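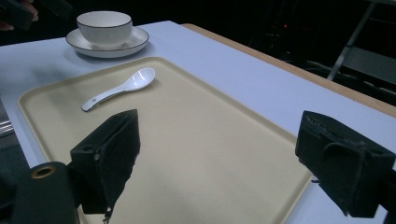 Tray, soup spoon, cup and saucer at the table check, December round.

Print this page | E-mail this page

Skoltovier Tea Room: Tableware and Tray Safety Checklist, With Comments

This is the list we go through before the room opens, and I have typed it up with my comments because the old sheet had so many notes squeezed into the margins that a new person could hardly find the questions. Please read the comments at least once, even if you have been setting tables since before I came! After that you can go straight down the marks. OK means fine to use, W means watch it and look again next time, and X means it leaves the room today.

Part 1. Trays

1.1 Rim whole all the way around, no cracks or sharp spots. OK
Comment: Please use your fingertips as well as your eyes. A pale beige tray hides a hairline crack wonderfully well, and the rounded corners are where I always start, as they get knocked against the door frame when somebody is carrying a full load.

1.2 Tray sits flat and doesn't rock when pressed at opposite corners. OK
Comment: Press gently. If it rocks, turn it a quarter turn and try again before you blame the tray, for one of our tables has a short leg and has fooled me more than once.

1.3 Inside surface clean, with no sticky patches. W
Comment: Tray 8 had a tacky feeling near one end, left over from a label I think. I washed it with warm water and dish soap and it is much better, but I would like a second opinion from whoever does the next round.

1.4 Tray loaded to a sensible weight. OK
Comment: Never more than 2 full cups on one tray, please, no matter how long the line is. I would so much rather our guests wait another minute for their tea than have it arrive in their laps.

Part 2. Spoons

2.1 No chips on the bowl of the spoon, especially along the lip. OK
Comment: This is the one I fuss about most. The white ceramic soup spoons go right into people's mouths, and a chip you can barely see is one you can certainly feel. Tilt each spoon under the lamp until the shine runs across the bowl. Any break in the shine deserves a closer look.

2.2 Line along the handle not worn or flaking. OK
Comment: A little fading is all right and rather pretty. Flaking is an X.

2.3 Spoon laid flat on the tray, well inside the rim. OK
Comment: A spoon propped up on the rim will be caught by a sleeve sooner or later. Lay it down with the handle toward the guest's side and leave it be.
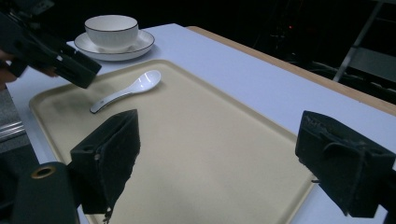

Part 3. Cups and saucers

3.1 Rim of cup smooth, dark line unbroken. OK
Comment: Run a clean, dry finger around it once, slowly. The thin line helps you here, as a chip on the edge nearly always takes a bit of the line with it.

3.2 Cup sits steady in the middle of its saucer. OK
Comment: We still have a few saucers from the old Buzatu set in the cupboard, and they look very much like a match until you put a cup on one and it slides. Those belong on the bottom shelf under plant pots.

3.3 Cup and saucer stand on the table itself, back from the edge. OK
Comment: I like them just past the tray, where a guest can reach without leaning over. A hand's width from the table edge is the least I will accept, and more if there are children in the party.

3.4 No fine cracks in the glaze. W
Comment: One cup from the shelf lot marked 729 has a faint line inside near the foot. It may only be a tea stain. Soak it overnight and look again, and if the line is still there, please mark it X and don't let anybody talk you out of it.

Part 4. Tabletop

4.1 Surface wiped and dried before anything is set down. OK
Comment: Dried is the important word. A smooth tray on a damp tabletop will skate along beautifully.

4.2 Wooden edge strip free of splinters and lifting. OK
Comment: Stroke it with a folded dishcloth. If the cloth catches, there is your splinter. Sandpaper is in the Skiklow tin under the sink, and please put it back there, as I spent a good part of one morning looking for it.

Broken pieces go in the lidded bucket, never in the regular trash. The finished sheet goes in the blue folder by 12 noon, and anything marked W is carried over to the top of the next one.

Contact Skoltovier Tea Room | Copyright Skoltovier, all rights reserved | Back to top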